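Monthly kitchen and hallway check, October
Unit 17, Gurkska House, Eltport

Marks: OK / FIX / N/A. Comments go on the line under the item. Anything marked FIX stays on the sheet until it has been looked at again.

## Stove and hood

- [x] Burners light on first try: OK
- [x] Knobs return to off and stay there: OK
- [ ] Hood filter free of grease: FIX
 - Soaked it last month and it came up yellow again. Replacement ordered from Sisodia, the two-pack.
- [x] Nothing stored on top of the hood: OK

## Sink and drains

- [x] Trap dry underneath: OK
- [x] Hot water does not scald at the tap: OK
- [ ] Strainer basket seats flat: FIX
 - Bent on one side. Rice gets past it. Use the spare from the bathroom for now.

## Electrical

- [x] Kettle cord clear of the sink: OK
- [x] Outlet covers tight: OK
- [x] Combined load on the counter outlet: OK
 - Rice cooker and toaster oven come to 2,160 watts between them. Don't run them together on that outlet. Note is taped inside the cupboard door, please leave it there.

## Hallway

- [x] Smoke alarm sounds on test: OK
- [x] Floor tiles, none rocking: OK
- [x] Room to walk past the table: OK
 - Narrow, but passable with a laundry basket held in front. Chairs do not live out here.
- [x] Tablecloth does not hang where a foot can catch it: OK
 - Shorter cloth than the one we had in Gindville. Keep this one.

## Chopsticks and holder

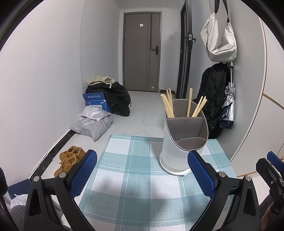 *Rajkumari Kashyap*

- [x] Holder stands level on the table: OK
 - The white round base is wider than the cylinder, so it takes a nudge well. Keep it on the right side of the table.
- [ ] Base tray emptied and rinsed: FIX
 - Do this every Sunday. Pour from the spout end. Last month there was a brown line in it.
- [x] Divider in place: OK
 - Chopsticks go behind it, at the high side of the rim. The low front part is for small spoons.
- [ ] Chopsticks in matching pairs: FIX
 - Seven in the holder, so one is odd. Thick and thin ones are mixed as well. Check the dish rack and the back of the drawer before buying more.
- [ ] Each chopstick checked for splits and dark spots: FIX
 - Not done yet. Run a thumbnail down each one and throw out any that catch.
- [x] Chopsticks dried before they go in: OK
 - Lay them flat on a towel overnight.

## Carry over to next month

Hood filter, strainer basket, odd chopstick, thumbnail check. Tray gets its own line on the weekly sheet.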